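Reviews > Home and workshop > Interviews

2018-10-21
By the reviews desk

Clukia has been selling its hand-held gripper kit since March. The founder met us in the firm's unit behind the Bañuelos trade counter, where orders are packed at one end of a long bench and repairs are done at the other.

The kit is meant for people who want to record how a household job is done and pass that record to a robot arm later. You hold the gripper, do the job, and the recording goes to a laptop. It costs 748 pounds with one set of fingertips, or 1526 pounds for the pair, with a case and spare tips included.

"Most of our buyers have an arm already," the founder said. "They're tired of steering it with a joystick. They want to pick up a cup the way they'd pick up a cup."

The first batch sold out, and the total now stands at 2000 units. I asked who was buying. Small labs mostly, she said, and some people working alone at home. One order came from Numley, which wanted the kit for sorting returned clothes, and she spent a week there watching how it was used.

"That week changed the fingertips. The old ones were smooth and they slid off anything thin. A shirt collar was hopeless. The new ones have a texture and they bend a bit, so you can come in flat and pinch."

She is less pleased with the trigger. It is stiff when new, and two buyers have sent kits back over it. A softer spring is being tried. The manual also needs work, she said, particularly the pages on setting up the laptop, which were written for an older version of the software and still show the wrong menus.

Okance makes a cheaper kit and I asked her about that too. "It's lighter. If your arm gets tired, buy theirs. Ours opens wider and you can change the tips without tools. I'd sooner people knew that before they paid."

Laundry is the job she gets the most questions about. She tells new owners to leave it until they have done a few days with boxes and cups – cloth never lies the same way twice, and a beginner tends to rush.

"Go slower than feels natural," she said. "If you swing it about, the picture smears and you've lost that stretch."
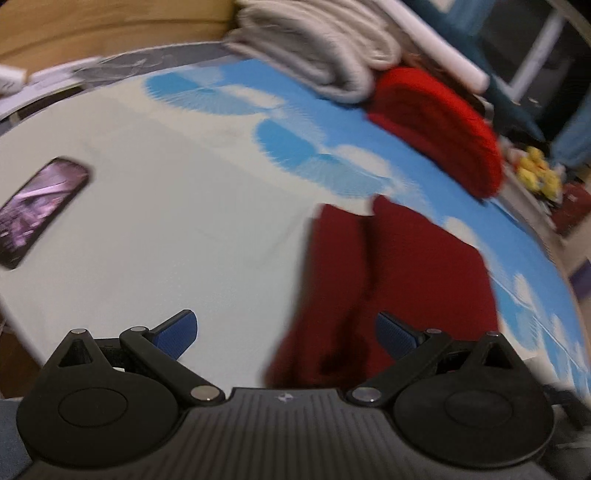 "And do it in a real room. People clear everything away first, and then the arm has only ever known a tidy bed. Leave things where they are. Fold what's there, put it down, start on the next."

She would like a left-handed trigger ready by next March, though the moulds have not been ordered. Spare fingertips are sold separately and fit both versions of the kit. Repairs are free in the first year – the buyer pays the postage one way.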